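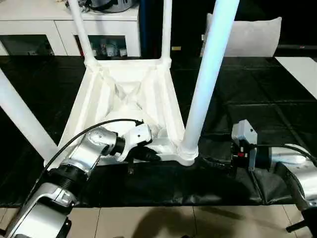 Wernbridge Works | Home | Programs | Reports | Contact
Search reports Go

Interim Progress Report: Two-Arm Leg Fitting, Small Seating Line
Submitted to: Letico Workplace Grants
Prepared by: Zbigniew Walczak, process engineering
Date: 2020-07-21

1. Purpose of the grant

The grant pays for a trial of two-arm automation at the leg-fitting step for white plastic seating. The step was chosen on the basis of the February injury log, in which wrist and thumb strain at leg fitting made up 13 of 21 entries. Fitting by hand calls for one hand on the seat and a hard push with the other, repeated through the shift.

2. Work completed

The arms were first run on seats without legs, then on single-leg fits, and from the second month on full sets. Total attempts logged to the end of the period: 2213. An attempt is one leg offered to one socket, whatever the result. Failed attempts are recorded by cause (missed socket, leg tilted, grip lost, stopped by operator). The cause table will be sent with the final report, after the operator stops have been checked against the shift notes. 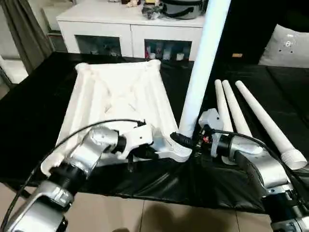 Figure 2. Molded base with one tube upright; three tubes on the table to the right.

Parts are still laid out by a person. A feeder was priced and left out of this phase. The layout does not have to be exact, but tubes that touch each other slow the pick, and operators have been asked to leave a finger's width between them.

3. Changes to the job

Four operators have moved from fitting to a combined role: laying out parts, watching two stations, clearing stops, and checking finished pieces. Huệ Cao led the training and wrote the stop-clearing sheet now kept at each station. The role carries the same pay grade. Operators have asked for a review of the grade, given the added checking duty, and the request is with the site manager. All pieces are turned over and worked with the seat underside facing up. At this stage one gripper holds the seat while the other closes on a leg where it meets the corner, and this corner is the point operators now inspect by hand. Two operators reported that watching is more tiring than expected. Rotation was shortened in response, and no further complaints have been logged.

4. Hand strain

Strain reports from the trial stations have fallen, but the period is short and the group is small. We do not claim a result yet. The Nudberg grip test is repeated monthly for all four operators and for the hand-fitting group.
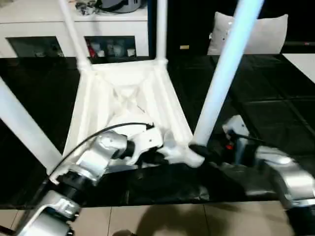
Joint quality remains the main open item. A leg can look fully home and still fail the pull test, and the pull test is done on a sample only. The geometry adds to the difficulty: with the seat inverted, the legs point up and outward, so each one has to be driven along a slant, and a straight downward push will not seat it. The push path was changed for this reason in the second month. Nearly 800 of the logged attempts were made after the change, and these will be reported separately.

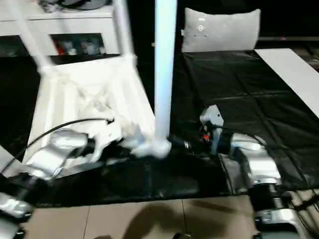
5. Next period

- Extend the pull test to every piece for one week.
- Train two more operators, with Huệ Cao as lead.
- Settle the pay grade question before a third station is added.
- Obtain a revised feeder quote from Hồ.

6. Budget

Spending is within plan. Training hours ran over and were covered from the unused feeder line. No change to the grant total is requested.

Related items
Leg Fitting Trial: Starting Report
Operator Training Outline, Stop Clearing
Nudberg Grip Test: Method Note
Letico Workplace Grants: Reporting Terms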